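Teaching by hand, a long thread from the basket table (1/8)

So I have been at this since May and people keep asking me what I do all day, and the short answer is that I hold a gripper and tidy things, over and over, so a robot can learn from it.

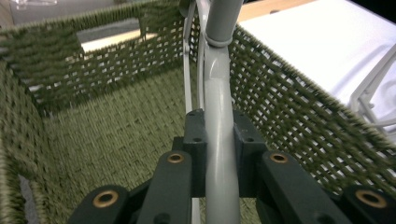
Gripper's view into the green basket, gray rod up the middle.

2/8 The tool is the hand end of a robot without the robot. You carry it, you squeeze, the fingers close, and everything you do gets recorded. We call ours Kurora, after a street one of us used to live on, and yes, I do say good morning to it.

3/8 A good session is some 35 runs. A bad one is 7 and a long sit-down with tea. Your wrist lets you know which kind it was!

4/8 Baskets are my favorite and also my least favorite. You reach in past the rim and your own knuckles want to go first (they can't, the tool has to lead), and an open weave loves to grab a fingertip. Go slow on the way out, friends.

5/8 I did try the remote control way too, over at the Trundomwood workshop - two handles, a screen, and an arm across the room copying you. Lovely people, but I kept leaning my whole body to the left as if that would help the arm along.

6/8 By hand I can feel when something is about to slip. With the handles I found out when it hit the floor. Other folks swear by them though, and they are much steadier than I am.

7/8 If you are starting out: do 20 slow ones before you try a quick one, and keep your mistakes if you recovered from them. The robot needs to see how a person fixes a bad grab.

8/8 Tomorrow it's back to baskets, 3 different sizes, and I still have to label today's runs before supper. Ask me things, I love answering!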